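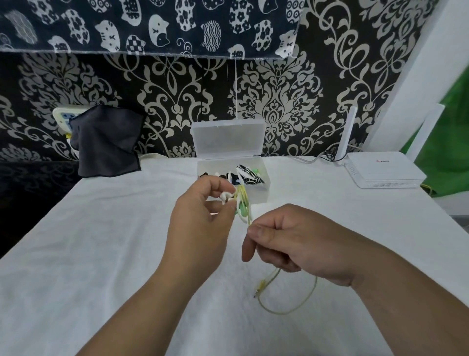
*Cable task, head view: left hand on the knot, right on a single strand, plug end free.*

**Re: Diton teleop kit: anyone run it on deformables?**

Replying inline, since the original question had several parts. Context first: we have had the Diton evaluation unit for 2 months, mounted on the Mullmont bench arms. The vendor's starter library of human demonstrations came with it. The picture at the top goes with the cable untangling set, which is the part relevant to this thread.

> On the February thread, Roksolana Chornovol wrote:
>
> We are pricing the Diton kit against renewing Cokska. Our work is cables and soft tubing, no rigid parts. Three questions. (1) Is the demonstration library usable for thin cable, or is it all boxes and cups? (2) Does the hand tracker hold when fingers overlap? (3) What does the importer do with clutter in the background? Their sales sheet is silent on all three.

**(1) Library.** Usable, with some sorting. The deformables folder has 224 episodes. Most are cloth. The cable episodes are recorded in ordinary rooms on whatever surface was there, so you get earphone cords on a white cloth, with patterned wallpaper and a router behind. For us that was a plus. Cokska's cable clips are all shot on a gray mat, and our policy trained on them fell over as soon as the bench color changed.

The grasp labels are coarse. The left hand in the cable picture is labeled `hold`, the right `pull`. There is no label for which strand is being pulled or whether it runs to the plug or to an earbud. If you need strand identity you will be annotating it yourselves. We did 18 episodes by hand before deciding to live without it.

**(2) Tracker.** Fine for the pulling hand in a thumb-and-index pinch on a single strand. Less good for the holding hand. When fingers close over a bundle, the middle and ring joints are inferred and they jitter. Filtering helps:

```
tracker:
 smooth_window: 20
 drop_occluded: false
 wrist_only_fallback: true
```

Leave `drop_occluded` off. With it on, the importer discards the holding hand for long stretches and you end up with one-handed episodes of a two-handed task. The manual recommends the opposite setting, which I assume was written for pick and place.

**(3) Background.** The importer does not mask anything by default. There is a segmentation option, but on pale cable over white cloth it loses thin loops, mainly slack sections away from the hands. We turned it off and trained on full images. If your tubing is clear I would expect worse.

Two other items you did not ask about:

- Export to the Marchuk format works, but timestamps come out in local time. Convert before merging with anything else.
- The gripper pads in the kit are too wide for earphone cord. They close on two strands where you want one. We swapped in our narrow pads and had to redo the force calibration, which the software allows but does not document.

On price I can't help, as our unit is on loan. For cable work I would take the Diton library over Cokska's and skip the Diton pads. The tracker is a tie until someone tests both on the same recordings. If you have a few tubing clips with both hands in view, send me a link off list and I will run them through the importer with the settings above.

One correction to my earlier post: the smoothing window is in samples, not milliseconds. Anyone who copied my first config should check it.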